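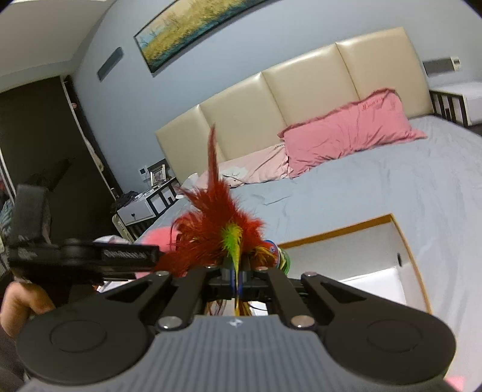
Setting up the Flolldale home cider press goes best when you give it a good part of an afternoon, and we say that as people who have rushed it and mopped the floor afterward! Before you open the box, put away anything small and light that could end up in the apple hopper. A feather cat toy, with its long red plumes and that bright yellow-green tuft, belongs in another room until the lid is on (and so does the cat, bless her).

4. Setting up the press

4.1 Stand the base on a firm, level surface. A sturdy kitchen table is fine, but please don't use a folding one.

4.2 Lower the basket onto the base with the spout facing you, then turn it until the two arrows meet. You'll feel a soft click.

4.3 Line the basket with the cloth bag and let the top hang over the rim all the way around.

4.4 Fill with chopped apples up to the 13-pint line and no higher, tempting as it is in October when the bowls are overflowing.

4.5 Fold the bag closed, set the plate on top, and turn the handle slowly. When it gets stiff, take a break for a minute and let the juice run before you go on.

Note: Owners of the older Kurnville base need adapter ring 176, sold separately.

Caution: Never slip a pipe over the handle for extra force. The screw can bend, and the warranty doesn't cover it.

Caution: Keep fingers clear of the plate while the handle is turning.

4.6 Rinse every part in warm water as soon as you finish, and hang the bag up to dry overnight.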